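Folding and Storing Soft Textiles in a Shared Workroom
Project report, Domestic Environments module
Hạnh Phí and Arlo Pennington

1. Why blankets

Our first proposal was about drawers. It was returned with the word "ambitious" in the margin, so we moved to blankets, which have fewer moving parts. The question we settled on was modest: does a written folding method make any difference to how a shared room looks by the end of a Tuesday?

The room is on the ground floor of the Wiltosholm building and is used by three courses, all of which believe one of the others does the tidying. Soft things gather there. Some get folded, and the rest get put down in the sense that gravity is involved.

2. The starting state

We spent the first week only looking, which our supervisor called fieldwork and our flatmates called something else. Fleece was the worst offender. A thin cotton cloth will hold a crease if you lean on it, but a fuzzy navy fleece rises back into ridges and hides its own corners, and you can't fold what you can't find the corners of.

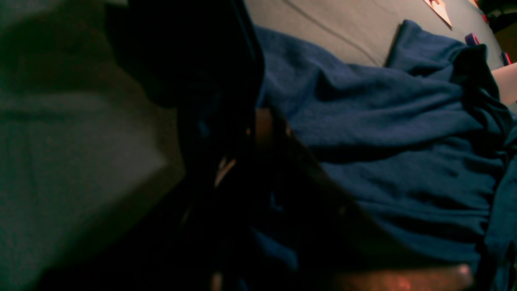 Arlo thought the corners were a red herring and that people would fold anything at all if there were somewhere obvious to put it afterwards. This was argued over for most of an afternoon and ended up as our second variable.

3. Method

We wrote two instruction cards. The Dretier card gave a fold in 5 steps, starting from the long edge. The Zavala card said "fold it in half until it stops being annoying". Over the project we recorded 29 folds, done by whoever was passing and could be talked into it.

All folding was meant to happen on the covered worktable. We chose a light blue cover so that dark fabric would show up against it, and then found that the cover wrinkles too, so every fold began with smoothing something we weren't studying.
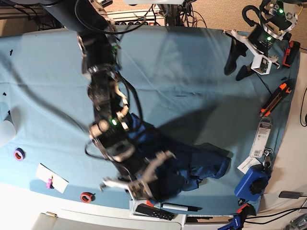

The other difficulty with a worktable is that people work at it. Tape, markers and clamps migrate to the edges and stay there, and the usable middle shrinks as the day goes on. By four o'clock we were folding into whatever gap was left, and the fifth step of the Dretier card, which needs elbow room, was quietly skipped.

4. Results

The Dretier folds were neater. The Zavala folds were more likely to be done at all. Putting an empty shelf beside the table helped both cards, so Arlo was right, and this report is where he asked for it to be recorded.

5. Next time

We would fix a cut-off time for clearing the table edges and try a heavier cover. Hạnh would also like to rewrite the Dretier card without the word "simply".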